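Search stories Search Go Advanced

Posted in: Short Fiction, Flowers & Gardens, Family

Flowers for Unudholm

The flowers had to be done by four. Zuleica had said four on the phone and then again in a text, all caps, and then nothing. So four.

Cauã Portela had the list in his back pocket, folded so many times it was coming apart at the creases. Green tulips. The red one by itself. Purple, plenty of it. Small vases only. Nothing tall, she'd underlined that, his aunt couldn't see over tall.

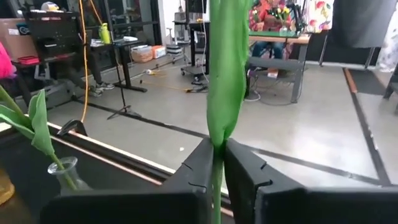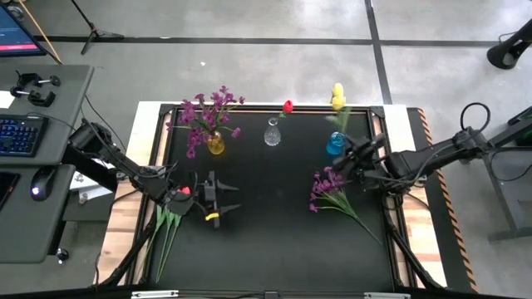

Fabric, all of it had to be fabric. His aunt's lungs. Real lilies had put her in the hospital one February and after that the family went artificial, every birthday, every christening, silk and wire and plastic. You got used to it. You even got to have opinions.

Zuleica Teixeira had opinions. She'd run the Medeiros shop on the corner for years before it closed, and she still talked like there was a counter in front of her. Stems first. Always the stems first, Cauã, the head follows. Don't bend where it shows. If it wont stand, the neck's too wide, get a narrower vase, don't stuff paper in there like an animal.

He had stuffed paper in there like an animal, once. Easter. She'd found it.

Twenty past two.

The hall in Unudholm had sent the bill already. $2,316, deposit not included, chairs not included, what was included he couldn't tell. A room. A key. He'd paid it out of the money from the van, and there was less of that than he'd told anybody. His aunt turning eighty. You only do that once, everyone kept saying. You only did thirty-four once too and he'd had a sandwich.

The phone.

"Did you do the purple?"

"I'm doing the purple."

"You're doing it now or you did it."

"Zuleica."

"Because the purple goes low. Not up. She likes it to spill. Your uncle used to bring it like that, just grabbed out of the field, dirt on it, he never cut a stem straight in his life."

Cauã hadn't known that. He stood there with the phone against his shoulder. His uncle in his head was a man in a chair with the radio on, some game always going. Not a man in a field.

"What field?"

"Behind Tudero. Before they built. He'd walk over on his lunch break, he had what, twenty minutes, and come back with his shirt full of them. In his shirt! She was furious. She had them in coffee cups, in the sink, everywhere. She didn't own a vase."

"She's got a hundred vases."

"She has them now."

He could hear a kettle, and Zuleica's dog, Temo, going at something. Temo hated the kettle. Then she said four o'clock, Cauã, and hung up, she never did say goodbye.

Twenty-five to three. He got the list out again. At the bottom under the underlined part, smaller, she'd put: the red one is him.

He'd read that maybe six times since the morning and taken it for a note about color.

Okay. So the red by itself, then. Away from the others, in the clear glass, where she'd see it from her chair. He tried it left of the cake. Wait, there was no cake here, there was a cake in Unudholm, he was guessing at a cake. He tried to think how she'd be sitting. Her good ear to the right. So the door would be on the right, so people could come in and shout at her, so the red on the left where it was quiet.

He wrote LEFT on the list. Wrote it again on the back of his hand in case.

Boxes. Tissue. The van was gone so it was his cousin's hatchback with the seats down and the belt around the big box twice. Eight miles to the county road, then the bridge, then however long it took behind whatever tractor. He put the purple in last and on top, loose, the way it wanted to go. Went back up for the tape. Went back up for his jacket. Forgot the jacket, came down with the scissors.

Ten past three and the light on the dash was on, the orange one, the one his cousin said ignore.

He ignored it.

At the stop sign by the old Tudero lot he slowed down more than he had to. Parking, mostly. A row of storage units, a fence. But past the fence there was a strip nobody had got around to paving, and it was brown and beaten down this time of year, nothing in it at all, weeds, a bag. He looked at it until somebody honked.

Then the phone, buzzing around in the cup holder.

WHERE ARE YOU

Driving, he thought at it. I'm driving. He had the window down an inch and the tissue in the back was lifting and settling, lifting and settling, and he kept his hand out flat behind him over the box all the way to the bridge so nothing would blow.

Contact | Submissions | © All stories remain the property of their authors | Back to top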